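Textile Notes: Microfiber care after the May trials

Ernia has revised the washing instructions for its 500-series cleaning cloths. The change follows wear trials run by Godelieve Dierckx at the Drondent laundry lab, in which cloths washed with fabric softener lost absorbency well before the edges began to fray. Softener leaves a film on the split fibers and closes the gaps that hold water. Cotton items in the same load have a similar effect – they shed lint, and the fibers trap it.

The new label calls for a warm wash, liquid detergent at half dose and no bleach. Tumble drying is allowed on low heat only. Air drying on a rack or rail is preferred, with the cloth hung as a single layer.

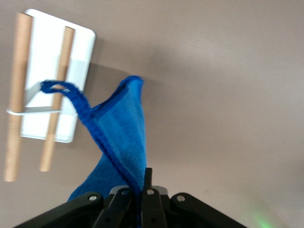

Stock numbers and labels

Cloths under stock number 510 carry the old label and can be used as they are. Stock number 627 replaces it and ships with the new one. The fabric is unchanged. Sites that print their own care cards should request version 2 of the artwork from Oleksandra Horobets. Orders placed through Gralavia before noon on Tuesday will be filled from the old stock – later orders get the new label.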